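## Chapter 4: Gathering Examples by Hand

In the previous chapter we treated the set of examples as something given. We had a file, we divided it in two, and we trained. In practice somebody has to make this file, and most of the later troubles of a learning system can be found already on the day when it was made. For this reason we spend a whole chapter on the gathering.

Our main case will be the Voyle project, in which a two-armed machine had to learn ordinary office work: opening folders, turning covers, moving sheets from one place to another. The group was led by Temitope Okoro. At first she asked for 100 examples of each task, all done at the same desk and in the same order. The system learned these quickly. When Ifor Rowlands then moved the binder a hand's width to the left, it closed its fingers on the air.

The reader should remember this small failure, as we will come back to it in Section 4.2. The examples were correct, every one of them, but they were too similar to each other. A learner cannot know that the position of a binder is allowed to change if it has never seen it change.

### 4.1 What is one example?

Before we gather anything we must agree where an example begins and where it ends. In the Voyle project an example began when both hands came into view and ended when they left it. This rule is easy to say and not so easy to follow. People scratch their nose, or they stop with a hand on the cover and think. Gumaro Valdovinos, who wrote the first instructions, wanted to remove all such pauses. Okoro kept them — a person who hesitates before a stiff cover is also showing something about the cover.

They agreed on a short sheet for the people doing the work:

- Work at your usual speed.
- Use both hands when you would normally use both.
- Do not repeat a movement only to make it look better.
- If something falls, pick it up and continue.

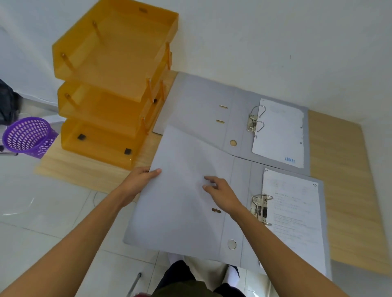 The second round gave 138 examples of the cover task, fewer than planned. Each was given a label with the name of the task and the number of objects that had to be moved. Two people wrote the labels separately, and where they did not agree, the example was put aside and discussed. Most of the disagreements were about the word "open". For one person a binder was open when the cover was turned, for the other only when the rings were apart.

**Exercise 4.1.** Write your own definition of "open" for a binder, a drawer and an envelope. Exchange it with a classmate and find one case where the two definitions give different labels.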